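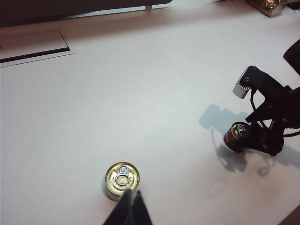 Do night shift people at the Rostton hospital get the free flu shot too, or do we have to come in during the day?

Night shift gets it too. The cart comes around on the floors between 10 p.m. and midnight all through October, and you can also stop by employee health on your way out in the morning.

OK, that's the short version, for those of you reading on your phones in the break room. The longer version is down here, because I got the same question from four different people and I'd like to type it once!

I went down to employee health after my shift and asked everything I could think of. You need your badge and that's it. No form if you had the shot with us last year. If you're new, there's a one-page form and they have a stack of them at the window (pen on a string, the string is very short, bring your own pen). Per diem and float people are covered the same as the rest of us, and so are the folks in the kitchen and laundry, even though they get their checks from Plernia and not from the hospital. I asked about that one twice to be sure.

Now, the masks. Here's what came in on the list last night:

> Hi all, I work days on the medical floor so sorry if this has been covered.
> My manager told us that anyone who skips the shot has to wear a mask
> on the unit until spring. Then somebody in the cafeteria told me that
> was last year's rule and it's gone. Which one is it? I'm not against the
> shot, I had a bad arm for a week last time and I'd like to wait until
> after my vacation. Also does it count if I get it at the Verschueren
> pharmacy by my house? They are open late and there's never a line.

Your manager has it right. The rule is the same as last year. If you don't have the shot on file by the end of November, you wear a mask anywhere patients are, and that goes until they call the season over. What changed is the sticker. We don't have to put the little sticker on our badges anymore, and I think that's where the cafeteria story comes from. I'm glad it's gone, mine went through the wash twice.

So waiting until after your vacation is fine as long as you're back before the end of November. And yes, the pharmacy counts! Keep the paper they hand you, take a picture of it, and send it to employee health or drop a copy in the slot by room 24. A receipt from the register isn't enough, it has to be the sheet with the lot number on it. One of our aides found that out last year and had to drive back for it.

If you'd like to call first, the inside extension is 2154. They pick up between 7 and 3. After that you get the machine, and in my experience the machine gets listened to the next day around lunch. You can also sign up for a time on Pokitz, same login as the schedule swaps – look under "My Health" and not under "Appointments," which is only for the yearly TB test. I poked around in the wrong place for a good ten minutes.

About the sore arm: the nurse who runs the cart told me to keep the arm moving afterward and not to baby it. I always get it on the side I don't sleep on. If you had something worse than a sore arm, like hives or trouble breathing, talk to them or your own doctor before you get in line for this one.

One more thing for anybody over 65. They have the stronger version, but it isn't on the cart, you have to go to the window for it. My mother is 69 and gets that one from her own doctor and she did fine with it, a little tired the next day and that was all.

I still don't know what they're doing for the clinic across the street. I left a message and I'll post when I hear back. If any of you over there have already gotten your shots, write in and tell us where you went.

Back to sleep for me, I'm on again tonight.

> Oh and one more question, can my husband get it from the cart?

Sorry, missed this at the bottom of your message. Employees only on the cart. He can go to the pharmacy with you.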